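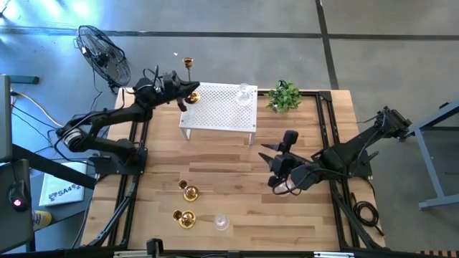 Reading time: 2 minutes

Oiling your Flumley wooden tabletop

Please read all the steps before you open the tin.

1. Take everything off the top and wipe it with a damp cloth. Let the wood dry for 3 hours.

2. Sand lightly along the grain with 300 grit paper. Do not press hard – the colour can become uneven.
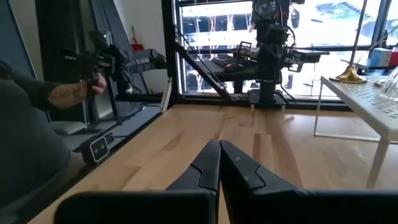
Gayan Uddin wrote to us that he sanded across the grain in November and the marks came up only after the oil was on. Please check your direction before each pass.

3. Put a small amount of oil on a cotton cloth and spread it thin. Wait 10 minutes, then wipe off what is left.

Caution: oily cloths can catch fire by themselves. Lay them flat outside to dry.

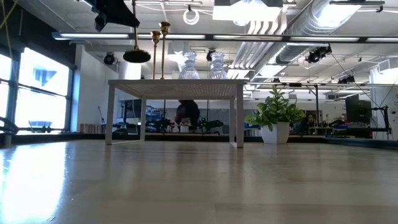

4. Apply the second coat after about 2 days. Glass and metal pieces should stand on felt pads after this.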